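Automation of Garment Handling in a Contract Linen Service: Effects on the Work of Room Staff

Student project report, Work and Technology module
Submitted 2/24/26

1. Background

Funadano is a contract firm that cleans and prepares furnished rooms for short-stay landlords. Its staff change bedding, sort items left by guests, and fold clothing for customers who pay for the laundry option. Folding and sorting take place in the room itself, normally on the bed, as most of the rooms have no table of a useful size.

In November the firm began a trial with Zuleseo, a supplier of handling software. The long-term aim is a two-armed machine that can pick up, spread and fold clothing. At the present stage the machine is taught from human work. A member of staff carries out the task with a hand-held gripper in each hand, and a camera on each gripper records the movement. The recordings are then used to train the folding software, known within the project as Prins.

This report looks at what the recording stage has changed for the staff. It does not assess the quality of the software.

2. The task

The task is divided into short runs. A garment is placed on the bed in a crumpled state, the operator grips it at one or two points, spreads it, and folds it. The garment is then crumpled again for the next run. Beds are used as found, with the fitted sheet on. 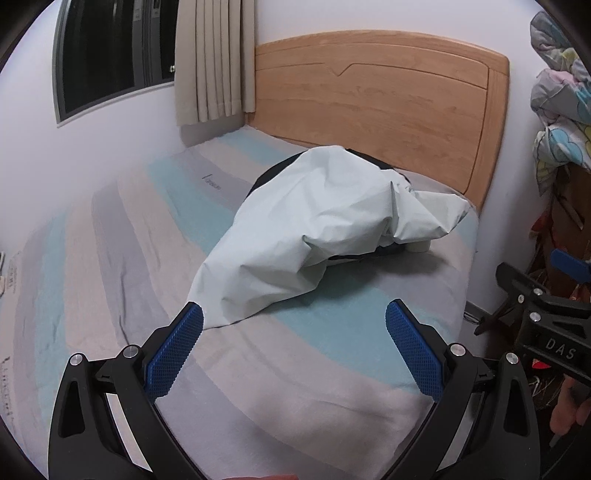

Fabric with a stiff or smooth surface was reported as the slowest to handle. It holds its creases and tends to spring back when released, so the operator has to regrip more often. Thin cotton is easier to spread but harder to pick up as a single layer. Staff who fold by hand separate the layers by touch, and this is lost when the fingers are replaced by two pads.

The trial target was 3,000 runs. At the time of writing 1,530 had been accepted and 570 rejected. The main grounds for rejection were a dropped garment, a hand passing in front of the camera, and a fold finished outside the view.

3. Changes to the work

3.1 Pace. Under the old arrangement staff were paid by the room and set their own order of tasks. During recording they are paid by the hour, and the order is fixed by a list. Most of those interviewed preferred the hourly rate. Several disliked the list, mainly because it repeats the same garment many times in a row.

3.2 Physical load. Bending over a bed was already a source of back complaints. Recording makes the posture longer and more static. The grippers also place a load on the wrist and the base of the thumb that hand folding does not. Breaks were increased after the first week.

3.3 Skill. Experienced folders were slower than new staff during the first 3 days. They had to give up habits such as shaking a garment out in the air or smoothing it with the flat of the hand. By the second week the difference had gone. Dark garments stayed difficult for both groups, as the edges of one layer are hard to tell from those of the next.

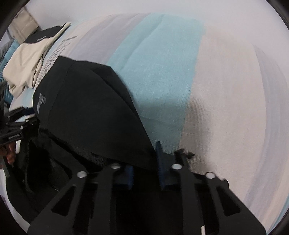 Figure 2. Black garment held at its lower end with the gripper during a run on a striped sheet.

3.4 Job content. A new duty, run checking, has been created. The checker watches recordings in the Trinach viewer and marks each one as accepted or rejected. Checking is done seated and is seen as lighter work, and it has so far been given to staff with existing wrist or back problems. It carries no higher grade, although it calls for judgement about what counts as a finished fold.

4. Staff views on replacement

Opinions on the final machine were mixed. Some staff expected fewer folding hours once it is in use. Others doubted that it could be carried up stairs and set up in a small bedroom in less time than the folding itself takes. The firm has stated that bed changing and cleaning will remain manual. It has given no written commitment on hours.

5. Limits of the study

Interviews were held during paid time with a supervisor in the building, which may have affected the answers. No staff who had declined to take part in recording were interviewed. Wrist and back complaints were self-reported and were not compared with earlier records.

6. Recommendations

The list should mix garment types within each session. Run checking should be rotated among all trained staff and given its own grade. The firm should state in writing how recordings may be used and whether individual operators can be identified from them. A follow-up on wrist complaints should be made once the target number of runs has been reached.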